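Bulero Support - Ticket 221
Product: Plellard outdoor rover, trial unit with Segura navigation kit
Status: Open, waiting on customer
Opened: August 16, 2024

Problem as reported

The rover stops by itself when driving towards a low sun on open ground. It stands still for a while, then the Segura kit shows "path not clear" and asks for a manual restart. Driven the other way over the same ground it finishes the route. We are trialling the unit on our Luvell site before deciding whether to buy, and the evening run is the one we need it for.

Set-up

Navigation kit firmware as delivered in April. Front camera on automatic exposure. Speed limit set to 80 per cent. Route is a straight out-and-back on bare dirt, no gates or slopes. Battery above half at every stop.

Reply from support

Thank you for the details. A stop with "path not clear" means the kit has lost confidence in the ground ahead. It does not always mean that an object has been found. Please work through the steps below in order and note the result of each, even if nothing changes.

Step 1. Clean the front camera cover with a dry lens cloth, then a damp one. Check the inside for mist.
Customer result: Cover was dusty. Cleaned it, inside is clear. Rover still stopped on the next evening run, though a little further along.

Step 2. Go to Camera, Exposure, and change Automatic to Fixed. Enter 2000 as the starting value.
Customer result: Done. The menu went back to Automatic after a restart and I had to enter it again. Is there a save button we have missed?
Support: Yes, hold the tick for a few seconds until the light blinks. This is not in the printed guide and we have asked for it to be added.

Step 3. Under Ground Check, lower the sensitivity from the default to 24. Do not go lower on a site where people are walking.
Customer result: Done and saved. One run completed, the next one stopped. So it is better than it was but not good enough for us to sign off.

Step 4. Send one front camera picture with the rover facing the sun on the problem route, and tell us what is on the ground.
Customer result: Attached. Bare reddish-brown dirt with small stones, and a faint track going away from the rover towards the sun. There is a darker band across the ground on the left, further out. The bushes are over on the right.
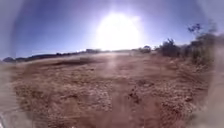
Step 5. Support notes on the picture, and next test

The glare comes down from the horizon onto the middle of the ground, in line with the track. Our first guess is that the kit reads this bright strip as a break in the surface. The darker band on the left could also play a part - we can't tell from one picture what it is. There is haze low down on both sides as well, so please clean the cover once more before the next test.

Please fit the sun hood from the accessories box and run the route again with the settings from steps 2 and 3 left as they are. If it still stops, shift the start point so the rover meets the sun at an angle, and send us the log from both runs. The trial period will be paused while this ticket is open.

Customer: The hood was not in our box. Can you post one to the Luvell address?

Support: Hood added to the order - no charge. Ticket stays open until you have tested it.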